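Progress Report to the Larum Fund
Gripper Comparison for Household Handling Tasks
Submitted by Corina Bogdan, Project Lead
Friday, September 3, 2021

Summary

The project is on schedule against the revised work plan. Bench trials of both candidate grippers are complete for the kitchen task group, and the recorded attempts have been reviewed and entered in the results log. We request no change to the total award. We do request approval to move part of the travel line to equipment, as set out under Budget.

Work completed in this period

The comparison covers two grippers mounted in turn on the same arm. The first is the Brillska parallel gripper, with flat padded fingers. The second is the Cleltel adaptive gripper, whose fingers bend around an object as they close. Both were run under the same controller settings, with the same fixed camera view and the same operators.

We logged 928 attempts in total. Each attempt was scored as complete, partial or failed by a reviewer who did not operate the arm during that session. Attempts in which the controller lost its connection were removed and repeated, and these are listed separately in the log.

The kitchen group consists of 10 tasks. They include lifting a plate out of a rack, setting a plate flat on the table, moving a soft food item onto a plate, removing a lid by its knob and turning a rotary dial to a marked position.

Findings to date

The parallel gripper performed better on thin, rigid objects. Plates held upright were taken by the rim with few failures, and the flat fingers fit between neighboring plates without disturbing them. The adaptive gripper needed more clearance and on several occasions pushed the next plate out of position.

The result was reversed for soft and rounded objects. The adaptive gripper spread its force more evenly and left fewer marks on bread. It was also more reliable on small round knobs, where the parallel gripper tended to slip once the lid began to tilt.

Neither gripper was satisfactory on dials. Both could hold the raised bar of a dial, but wrist rotation drifted off center and the fingers released early. We believe this is a controller matter — the current software corrects position well and rotation poorly — and we do not intend to count it against either supplier until the update has been tested.

Glass and polished metal remain difficult for depth sensing. Readings on clear lids were often missing or placed behind the true surface. Operators worked around this by approaching from the side, which added time to each attempt.

Difficulties and delays

Delivery of replacement finger pads was late, and the parallel gripper was out of service for 3 days. The lost time was recovered by bringing forward the adaptive gripper sessions. One wrist cable failed and was replaced from stock.

Budget

Spending is within the approved limits in every category. Travel remains largely unused. We ask that the unspent portion be applied to a second depth camera, to be purchased through Gavrilă, our existing supplier. A written quotation has been sent to the Fund's office under separate cover.

Next steps

The controller update will be installed before any further dial trials. The lid and dial tasks will then be repeated in full with both grippers, and the earlier scores will be kept in the log for comparison. A recommendation on which gripper to adopt will be submitted in October, together with the complete results log and a statement of remaining funds.
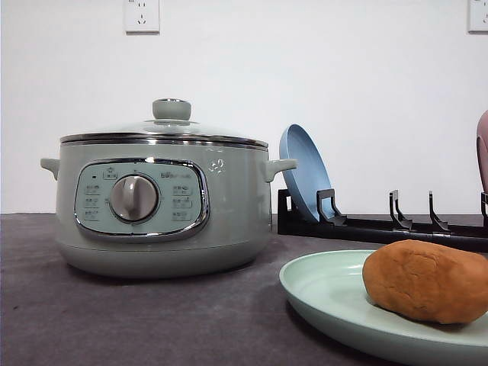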